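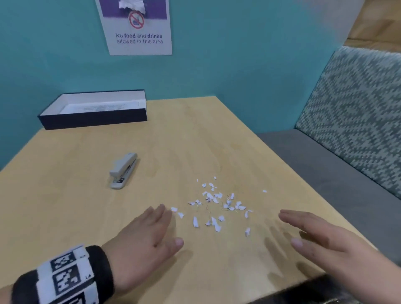
Clearing Up After a Paper and Stapler Project

Posted Sunday, May 19, 2019, in Table Crafts

I love a stapler project. There's no glue to wait on, no brush to rinse, and you can stop halfway through to answer the door and pick up right where you were. What I don't love is the table at the end of it, because torn paper and tiny bits of wire have a way of mixing themselves together into one pile that you can't simply brush into your palm (I have done it, and I have had the sore palm to go with it). So this page is all about the clearing up. I promised it back when I put up the paper flower instructions, and several of you have written since then to ask where it was. Sorry for the wait!

It's a small job, and if you go at it in the right order you'll be finished before the kettle boils. If you go at it in the wrong order you'll be finding staples in your socks until August.

What you'll need

A shallow box lid or tray with sides
A stiff card, such as an old birthday card or the cover of a notepad
A magnet, the stronger the better
A small plastic bag to wrap the magnet in
A little jar or tin with a lid, for the staples
A slightly damp cloth
A flashlight, or the one on your phone

You probably have all of it in the house already. For the lid, look for one that's dark on the outside and white on the inside, as a lot of gift boxes are. A staple on a white surface shows up nicely, and the white paper bits won't bother you by then because you'll be taking those out by hand.

Before you start

Move the stapler first. Close it, set it well away from the pile, and don't put it in the drawer just yet, as we'll come back to it. Then take your coffee off the table too. A wet scrap of paper sticks to a wood top like a postage stamp, and if there's any color in the paper it can leave a faint stain behind. My own table is a Jeston, a pale one that I've had for years, and it has a lilac smudge near one corner from a batch of dyed tissue that I left sitting under a sweating glass. I've tried everything on that smudge and it's part of the family now.

If you have a cat, a dog or a crawling baby, shut the door.

Step 1. Bring the strays in

Start at the outside. There will always be a few pieces that have wandered off from the main heap, and if you deal with the heap first you'll put your sleeve on them. Work with your hands low and flat and your fingers a little spread, and coax everything toward the middle of the table with the sides of your hands. Go slowly. Paper this light will take off if you hurry, and a good brisk sweep just makes a breeze that carries the smallest scraps over the edge.

Please don't press down. You want your hands to nudge the pieces along the surface, and the moment you lean on them you're pushing staple points into your skin and into the tabletop both. If your table has a soft finish, or you're fond of it, skip your hands altogether and use the card held nearly upright, like a little snowplow.

Step 2. Lift off the big paper

Now pick out the larger pieces with your fingertips, the curled ones and the folded ones, and give each one a tiny shake over the pile as you lift it. Staples love to hide in a fold. I once kept a whole envelope of pretty petal-shaped scraps for card making and found 6 staples in the bottom of it the next time I opened it up.

If you're keeping the scraps (and I do think you should keep the nice ones), put them in a separate envelope now. Torn edges are lovely for collage, and the pieces that have a bit of pink or purple on them look very pretty tucked behind a window cut in a card. Everything plain or too small to bother with can stay in the pile.

Step 3. The magnet

This is my favorite part. Put the magnet in the plastic bag, gather the bag at the top so you have something to hold, and pass it slowly over what's left, just above the paper. Most ordinary staples are steel and they'll hop right up to it. The coppery and gold-colored ones usually do as well, since they're mostly steel with a thin coating, but there are a few fancy ones out there that won't, so test one before you trust the method.

Stir the pile gently with the corner of your card and go over it again. Then hold the bag over your jar, turn the bag inside out around the magnet, and pull the magnet away. The staples let go and drop. Without the bag you would be sitting there picking them off one by one, and they do hang on.

I use a flat bar magnet that came off an old Pangaribuan knife rack. A refrigerator magnet will do in a pinch, but the thin bendy advertising kind is too weak and will only make you cross.

Step 4. Into the lid

Hold your box lid snug under the edge of the table and use the card to bring the rest of the pile over in short strokes. If it's easier on your back, set the lid right on the tabletop, tip it a little on one side, and scoop the pile in with the card a small amount at a time. I do it that way more and more.

Give the lid a gentle shake from side to side. Anything metal you missed will slide down to the bottom, and you can pick it out with the magnet. If there's a card or an instruction sheet in the lid, take it out first and look at the underside! Little things get under there.

Once it's nothing but paper, it can go in with the recycling. Very small scraps tend to fall through the sorting machines, so I tuck mine inside a used paper envelope and fold it shut, though your town may have its own rules about that.

Step 5. Look sideways

Get your flashlight, crouch down so your eyes are level with the tabletop, and shine the light across it from one side. Anything left will glint or throw a shadow. Do the floor the same way while you're down there, and go further out than you think you need to. A staple that springs off the end of a stapler can travel a surprising distance, and if your table stands up against the wall, as mine does, the back edge is where they collect. Slide the card along that gap.

Then wipe the table with the damp cloth, in one direction, folding the cloth over between wipes. Dry it with your sleeve or a towel.

Step 6. Now the stapler

Open it up over the lid and tap it lightly. There are nearly always one or two loose or bent ones around the jaw, and those are what jam it the next time you're in a hurry. If one is stuck, ease it out with tweezers and not with your fingernail. Push the remaining strip forward so it sits straight, close it up, and try it once on a bit of scrap. My little Cendetora only takes a short strip, so I fill it before I put it away, and then I'm never caught out in the middle of a flower.

A few questions I've been sent

Can I just vacuum it? You can vacuum the paper, once the staples are out. I wouldn't put staples through a vacuum with a bag, as they can poke a hole in it, and they can scratch the inside of the clear plastic kind.

What do I do with the jar of staples? Leave it until it's full. Mine is an old Jillari mustard jar and it took ages to fill. Some recycling centers will take small steel in a closed can, so call yours and ask.

Can I cut down on the mess to begin with? Yes, a good deal! Work inside the lid from the start, or on a big sheet of paper that you can fold up and pour from. And if you're pulling staples out to redo something, drop each one in the jar as it comes.

Next time I'll have the pattern for the larger flower, the one with 28 petals, so you'll want a full stapler and a clean table for that.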